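Folding for a living: a morning with the woman behind the Pichon sweater swaps

Mar 10, 2021

She answers the door with a pile of cardigans over one arm and says to mind the step. No name in this piece, she asked for that, the swaps are run from her own house and she gets enough knocking as it is. Fine by me.

So. The Pichon swap has been going 7 years. You bring in knitwear you don't wear, you go home with somebody else's. The next one, the spring Event (capital E, she insists, it's on the flyer that way), is in Joltadby, and when I visit she is well behind. February was the drop-off month. The count stands at 349 sweaters.

"I said I would stop at 300," she says. "I had a sign up. People left bags under the sign."

Why knitwear only? She shrugs. Coats take up too much room, jeans are a fight over sizes. "A sweater is forgiving. You can be a bit wrong about a sweater."

We go upstairs, because upstairs is where it happens. She used to sort on the kitchen table but there's always a crumb or a ring of coffee somewhere, and wool finds it. The bed is the biggest clean flat thing she owns. Bedspread stays on, pulled tight. Everything gets laid out once before it gets folded, no exceptions, even if it came in folded.

"You don't know a sweater when it's folded," she says. "People fold the hole to the inside. I don't think they mean to. Well – some do."

She looks at the neck first, then cuffs, then under the arms, then holds the body up to the window for moth. A good one takes under a minute. A doubtful one can take ten, and goes on the chair, and the chair was pretty full when I was there.

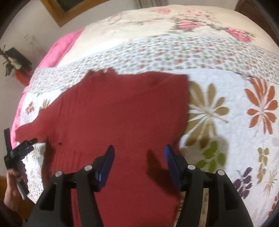
Dark red knit laid out on the floral quilted bedspread, not yet folded.

I ask about reds. I'd heard they go first. "Reds and navy. Oatmeal nobody wants and then in the last half hour everybody wants it." Dark reds she washes alone, twice, cold, whatever the label says. She lost a white blanket to one years ago and is still cross about it.

And the folding itself? She has opinions. Face down, smooth from the middle out with flat hands, never tug the hem. Sleeves across the back, one then the other. Then thirds, not halves, becuase halves leave a crease right across the chest. A fine rib she'll fold looser than a chunky one. Nothing goes on a hanger, ever. "Shoulders like a bat," she says, and does an impression.

Marks are a separate conversation. Anything small and dark gets looked at in daylight before she decides. Could be lint. Could be grease. She goes at it with a dry fingertip, then a soft brush, then a drop of dish soap in that order, and if it's still there the sweater gets a paper tag that says where. She won't hide one. "You tag it, someone takes it anyway. You don't tag it, they're back at my door."

The folded ones go into Initz boxes, the flat kind, lids on, size written on the short end. She tried bags. Bags slump. She has a view on cedar too (pleasant, does very little) and on lavender (same, but smells of her aunt).

Over all the years, almost 3,000 pieces have been through this bedroom, by her notebook. Does she keep any? Long pause. She is wearing a green one with leather buttons and we both look at it.

"One per swap. That's the rule. It's my rule so I can bend it a bit."

Last thing I ask is what to tell people who are coming for the first time. She is already back at the bed, flattening a sleeve, talking over her shoulder. Wash it before you bring it. Button the buttons. Check the pockets – she's found bus tickets, a tooth, a whole wrapped sandwhich. And bring a bag, they always run out of bags.

Doors at the Joltadby hall open in the morning, time still to be confirmed, she's waiting on a call about the key.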